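**From the Linen Cupboard: a cloth for the round table**

In April I received again the same question from several readers in Prakcombe, so I will try to answer it properly this time. The question is: how do I choose a tablecloth for a round table, when almost everything in the shop is made for a long one?

First you must measure, and please measure the table and not the old cloth. Old cloths shrink and they also stretch at the corners where we pull them, so they tell you very little. Put the tape across the middle of the table, from edge to edge, and do it twice in two directions, because many round tables are a little bit oval and their owners don't know it. Mine is one of them. Then decide how much you want the cloth to hang. For a table where people sit every day I like 12 inches on each side. With less than this the cloth looks like it belongs to a smaller table, and with much more it lies in the lap of your guests, and children pull on it.

So for a table of 46 inches you add 12 and again 12, and you arrive at 70. This is a normal size and you can find it in many shops. I bought mine at the Wetent market, where the label said 70 and my tape at home said 67. I did not go back. After the first wash I ironed it still damp and it gave me nothing back, so now I have a little less hang than I planned, and I have stopped seeing it. But if you are on the limit, take your own tape to the market and open the cloth there on the counter. The sellers are used to it.

Now about stripes. Many people are afraid to put stripes on a round table, and I was also afraid. On a long table the stripes have a clear direction, they follow the long side and everybody is calm. On a round table there is no long side, so the stripes will run toward somebody in any case. My advice is to turn the cloth until the stripes go at an angle to the wall or the window. When they are almost parallel to the wall, but not completely, your eye sees the mistake all through dinner. When they are clearly diagonal, it looks like you have decided it. Wide bands in mixed colors are easier to live with than thin lines in two colors. I have pink, red, mint green and white together, and a drop of tomato soup can stay hidden in the red for a good while.

The white is a different story. For the white bands I use the Bozsik soap, the hard one in the paper, and I rub it only on the spot, with cold water. Hot water will cook the stain into the cloth, especially egg and milk. Then I leave it 2 hours and after this I wash everything as usual. If the red in your cloth is new and strong, wash it alone the first times. I learned this with a set of napkins which are now all pink, and we still use them.

For the folds at the edge you have to make peace with them. A straight-cut cloth on a round table will always fall in loose folds, and it will be longer where the corners are. Some people sew small weights in the hem, or they buy clips. The clips of Pumach hold well, but they are made for a thin table top, and on my thick one they jump away when somebody moves a chair. A better way, if you can sew a straight line, is to fold the cloth in four, mark a quarter circle with a string and a pencil, and cut it round. Leave enough for the hem! A narrow hem is best on a curve, because a wide one makes little wrinkles that no iron can remove.

One more thing, since the question was also about daily use. A tablecloth on a working table has a hard life. In our house the round table is where everything lands: sponges, wrappers, a snack, a box that should be in another place. I used to take the cloth off each time something messy was coming, and then I was tired of it and let it stay. A cloth that you can wash without thinking is worth more to me than a beautiful one that lives in the drawer. So I choose a cotton mix, not too heavy, which dries on the line in one afternoon if there is wind. Linen I keep for the holidays.

Please write to me how you do it at home, with the sizes if you have them. I will collect the answers for the next letter, together with the promised page on napkins and on how to store the big cloths without a hard crease in the middle. 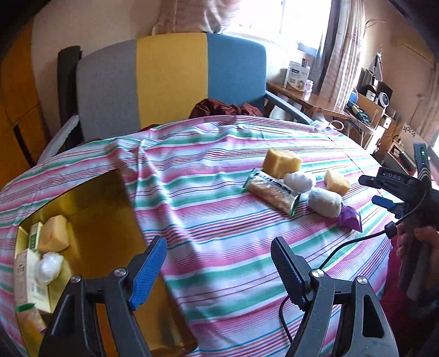

A reader in Prakcombe has already replied that she rolls her big cloths on a cardboard tube, with an old sheet around them, and that she has not ironed out a middle crease for years. She would also like to know if the Bozsik soap is safe on dark green, as hers became a bit pale along the hem.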